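Toast Night is back in Trutport!

Bring a loaf, any loaf. Last November we got through 129 slices between us, and the rye from Tomić was gone before I'd even found the butter – so good! Doors open at 6 on Monday, and the marmalade swap runs all evening.

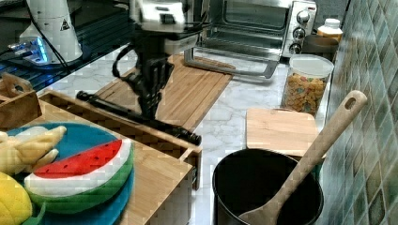
Seed library

Our shelf now holds 627 packets, with beans from Godstead and a lovely purple kale grown over in Uvville. Help us reach 700 by spring!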